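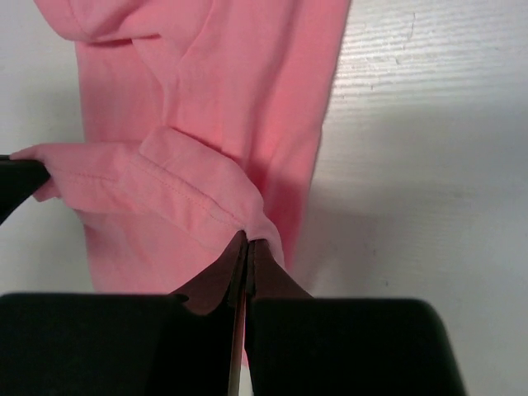 A hundred goes at the same pink thing

Filed under: Shed projects, Robots, Laundry (sort of)

So I've spent most of my annual leave folding one piece of pink clothing, badly, over and over, using a pair of robot hands. My sister thinks I need a holiday from my holiday. She's probably right, but I'm having a lovely time!

For anyone who missed the last few posts: I've been helping Pramila Joshi with Bitorau, which is her name for the whole cloth-handling project (she won't tell me where the word comes from, I've stopped asking). The idea is that you don't write the robot a list of rules for folding. You drive it yourself, do the job by hand through the controls, and the computer saves what the cameras saw and where the arms went. Do that enough times and you've got a pile of examples a model can learn from. Each go is called an episode. The target for this batch is 100.

I thought it'd be like playing a video game. It's more like trying to butter toast in ski gloves. You have no feeling in your fingers at all, so everything comes through your eyes, and the wrist camera is sitting so close to the work that half of what you get is big black finger. You learn to love a hem. A hem is a bit thicker, it has a line of stitching you can follow, and when the tips close on it you get a nice little tuft poking up and you know you've got hold of something. Grab the middle of a flat panel and good luck to you.

The other thing I had to unlearn was tidiness. On my first afternoon I laid the cloth out beautifully before every episode, all square to the table, sleeves out, very proud. Pramila looked through the lot and binned them. Fair enough too! If every example starts neat then the model only ever sees neat, and the first time somebody drops a real crumpled thing in front of it, it'll have no idea. So now I scrunch it, toss it, turn it over, drag it half off to one side, and start from there. 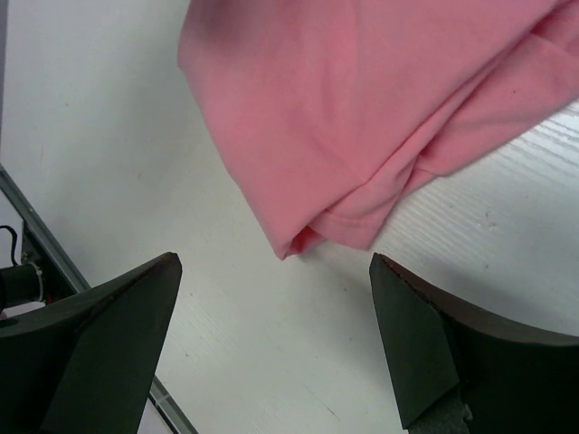
Which brings me to letting go. I used to think picking up was the hard part, and it is hard, but putting down is where I lose most of my episodes. Cloth doesn't land where you drop it. The corner swings, or it tucks itself under, or it hangs on to one fingertip and comes back up with you when you lift away. My trick (I say trick, it's just patience) is to get the corner as low as I can, wait for it to stop swinging, then open the fingers wide and back straight out. If I back out sideways I pull the whole lot with me.

Waiting is a funny one though, because the model copies your waiting as well. Arturo Testa, who does the training side and lives three time zones away, sent me a very polite message asking if I was having a cup of tea in the middle of episode 13. I wasn't, I was thinking! But he had a point. If I sit still for ages deciding what to do next, the robot learns that sitting still is part of folding. Now I do my thinking before I hit record, and if I get stuck I scrap the go and start over.

What I don't scrap is an honest fumble. If I miss a grab, open up, shift over a touch and get it the second time, that one stays in. Arturo is very keen on those. A model that has only ever watched perfect grabs doesn't know what to do after a bad one, and it just carries on folding air. I've watched it do that and it's a bit heartbreaking, like someone waving at a bus that's already gone.

A few people have emailed asking how I keep the notes, so, quickly. One line per episode in a cheap exercise book:

- how it started (flat, scrunched, rolled, inside out)
- which edge I went for first
- keep, bin or ask Pramila
- anything odd

The "anything odd" column is the one that gets used. "Fly." "Sun came in." "Sneezed." I did try doing it in a spreadsheet and forgot to fill it in for a whole morning, so back to the book.

Software is called Nustar and it's mostly fine. It saves when you press the pedal and it throws away when you press the pedal twice, and you can guess how that went on day one. I've since put the pedal further under the bench so I have to mean it. Lost four good ones before I worked that out, including one that I still think was the best fold I've ever done with any kind of hands.
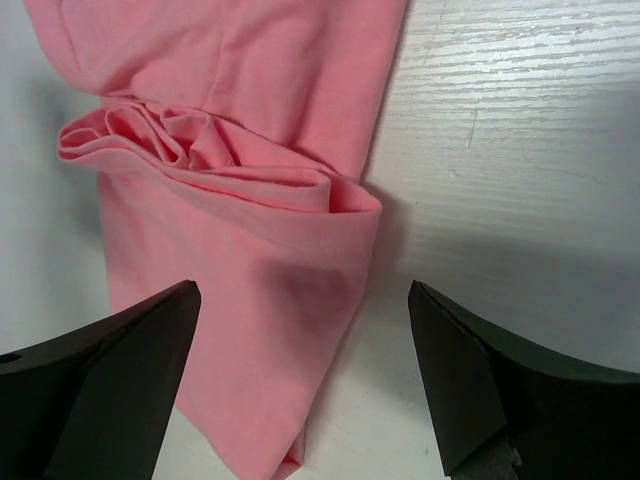 Drindel, 29 Mar 2018

Picking this up again after tea. I wanted to get the post out yesterday but we ended up having a proper argument over what counts as finished, so here's where that got to.

My view was that a fold is done when it looks folded. Pramila's view was that "looks folded" is whatever mood I'm in, and that I was letting lumpy ones through at the end of the day that I'd have binned in the morning. We went back through the book and the recordings together and yep, she was right, my standards drop like a stone once I'm hungry. A hem rolled into a fat bunch had gone down as a keep on two different evenings.

So there's a rule now. The turned edge has to lie along its length, and if one end has gathered up into a knot of ruffles you have to sort that out inside the same episode or not keep it. Sorting it out is fiddly. I come at the ruffles from the open side, get one tip under the loosest loop and drag it outward in small goes, and then leave the narrow end till last. Works more often than it doesn't. Lining up on the narrow end is quite pleasant by comparison, you just bring the open fingers down either side of it and close.

I've also been nagging for a second colour. It's all been pink on a white table, and I do wonder what the thing will make of a navy jumper, or of white on white for that matter. Pramila says finish this set first and change one thing at a time. Lombardi, the bloke two doors up, has offered a bag of old footy shirts, so those are next on the pile whenever we get there. Some of them are very shiny and I'm already dreading it.

Tomorrow I'm doing nothing but inside-out starts. If you've got a question about any of this pop it in the comments, and yes Mum, I have washed the real laundry.

Comments (3) | Contact me | Copyright, all words mine | Back to top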